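Section 7: Getting Your Station Ready for a Recording Night

Welcome back, and if you are new to the Beseck Robotics Club, welcome for the first time! By now you should have your login from Aiman Pasaribu and your task card for the week. The cards this term are all small desk chores, the kind of fiddly two-handed work we want the Triren arms to learn before the July showcase, and this section takes you through the set-up from an empty desk to your first saved take.

Before you start

You will need the head camera, its strap, the task card, and whatever the card lists under "Items." Please sign the items out of the Nair cabinet on the sheet inside the door. If something is missing, write it down anyway and take a different card.

1. Clear the middle of the desk. A closed laptop pushed off to one side is fine, and so is a pencil cup at the back.

2. Put the strap on snugly and tilt the camera down until both of your hands show in the preview when your elbows are at your sides. Do this sitting or standing, whichever way you plan to work.

3. Roll up your sleeves and take off any bracelets or watches. Long cuffs confuse the hand tracker more than you would ever guess.

4. Open Jindia on the club computer, choose your card number, and wait for the green bar.

5. Do the chore once with recording off, nice and slow, so your hands know where they are going.
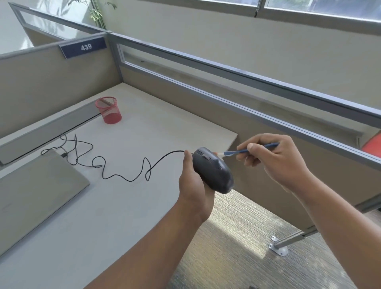

3 min read

6. Press Record and do the chore for real. For the mouse card, hold the mouse in your left hand, tilt it so the buttons face up and to the right, and work the tip of the blue brush along the front edge and into the seam between the buttons. Hold the brush the way you would hold a pencil – a fist grip hides the bristles.

7. Set everything down, bring both hands back to the desk edge, and press Stop.

Note: Leave the mouse cable in whatever loops it falls into. We want the arms to meet a messy cable now and then, and a perfectly straight one every time would teach them very little.

Caution: Unplug the mouse before you brush it. Never use the spray cleaner from the cabinet on anything with a wire.

Saving your takes

Each take should run no longer than 82 seconds. Jindia will keep going past that, but the extra gets trimmed and you may lose your ending. Name your takes with your initials and the card number, then drag them to the shared folder. We are hoping for 200 good ones by the end of term, so please do keep the slightly clumsy ones too – only delete a take if your hands left the view.

Last changed Thu 24 November. The old strap instructions have moved to Section 9.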